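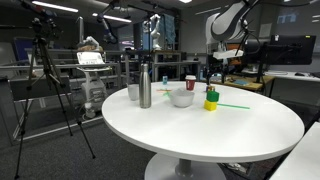 Round table with a cup, a bottle, a bowl and some colored blocks

Yarn & Thread Forum > Crochet > Blankets and Throws
Ran out of yarn on the border and the dye lot is gone

hookandladder82
So I'm on the last side of the border on my niece's blanket and I have maybe an arm's length of yarn left. It's the Brinau worsted in the dusty blue. I bought it at the Skistthorpe wool fair back in March and figured I had plenty (I did not have plenty). The shop sent me two more skeins and they're clearly greener than mine. In the evening I can't tell at all, but by the kitchen window it jumps right out. Do I rip the whole border and redo it in a different color, or just finish and hope she doesn't look too close? She's getting married in a few weeks and I still have the ends to weave in!

marbleknits
Rip it. Sorry! I know that's not what you want to hear. One odd side is going to look like a mistake forever, but a cream border all the way around will look like you planned it. What stitch is it?

hookandladder82
Two rows of single crochet and then a shell edging from one of the Dagdag booklets. The shells are what ate all the yarn.

tess_in_the_attic
I wouldn't rip anything yet. Can you take out just the shells and leave the single crochet? Then do all the shells in the new skeins. A tiny shift in color between the blanket and the edging is hard to spot since the stitch changes there anyway. I did this on a throw for my brother with two lots that were a lot further apart than yours sound, and he's had it on his couch for years.

marbleknits
But she said it's greener, not just lighter. Lighter I'd live with. Green next to blue bugs me every time. 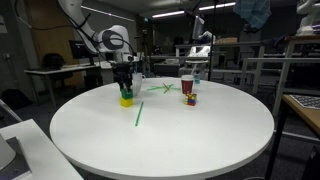
By Erlinda Cabrera, 2 November 2018

Jumping in because I've used a ton of the Brinau and the dusty blue is the worst one for this. Mine varied between skeins in the same bag! I'm with Tess. Pull the shells back and make a swatch first: a few rows of the old, then a few shells in the new, and wash it the way she'll be washing the blanket. My new skeins came out softer and a bit grayer after a soak in cool water and the difference mostly went away. I can't swear yours will do the same, but it's one evening of work, and you'd want to know before you tear out a whole border.

If you still hate it, Lomirdale has a wool in a color they call slate that sits really nicely against that blue. It's a little thinner, so go down a hook size or your corners will get wavy. Ask me how I know.

pollyloop
Careful with mixing brands on something that's going to get washed a lot. I put a Lomirdale edging on an acrylic blanket and the edge pulled in like a shower cap. Fine for a wall hanging, I guess.

Erlinda Cabrera
Oh, on acrylic I'd believe it. The Brinau worsted is wool too, so I haven't had that trouble. Worth washing a swatch of that combination as well though.

hookandladder82
OK, I took the shells out last night. It hurt. I saved the yarn in a ball and it's full of kinks, does that matter for the swatch?

tess_in_the_attic
Wind it loosely around a chair back, tie it in a few spots, dip it in lukewarm water and hang it up over the tub. The kinks should drop out by morning.

marbleknits
Still voting cream, for the record. But post the swatch!

hookandladder82
Swatch is drying on a towel. From across the room I like it, up close I keep changing my mind. My husband says they're both blue and went back to his sandwich. I'm going to look again in daylight tomorrow, and if it's still bugging me I'll order the slate.

pollyloop
Order one skein before you order a bunch. The slate looked almost purple on my screen.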